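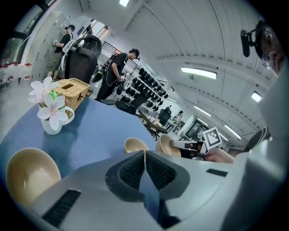

Two big blossoms and a wicker tissue box on the round blue table, with the white lockers behind.

I fell for a tissue box in August. I'd gone to see Carol Staniforth at the Jollimley office to talk about break rooms (my editor's idea, and I wasn't thrilled), and I spent the first ten minutes asking her where she'd found the wicker.

It's light tan, woven, with a slot on top, and it sits right behind a white ceramic vase of fake flowers. I know! Fake flowers! I've been a snob about them my whole adult life. But these have huge white-and-pink heads with yellow-green centers, and against that blue tabletop they look downright cheerful. Carol says she gave up on real ones after the second batch went brown over a long weekend.

The table was her big fight. Everybody else wanted a long one, something you could line up chairs along, and she held out for round and for blue. She had $265 left in the budget and spent $82 of it on the vase and flowers, which she still gets teased about. I'd have done the same, and probably bought a second vase.

Lockers are harder to love. These are plain white with rows of tiny dark keyholes, and my first thought was middle school gym. Aatos Lindqvist, who helped lay out the room, wanted them in green. Carol said no, let the table be the color, and after an hour in there I was on her side. The wall just goes quiet and your eye lands on the flowers.

I did have one complaint, and it's the water. The bottles with the red caps stand in a row on the floor under the big window, and I kept wanting to give them a shelf. Aatos has sketched one, low and deep, with room for a basket at one end. Carol likes the sketch. She likes the window more, and she doesn't want anything creeping up in front of it.

The office chair, with its tall black mesh back, isn't pretty, but I sat down in one like it to write up my notes and didn't get up until lunch.

I've since bought my own wicker box. Wrong tan, sadly.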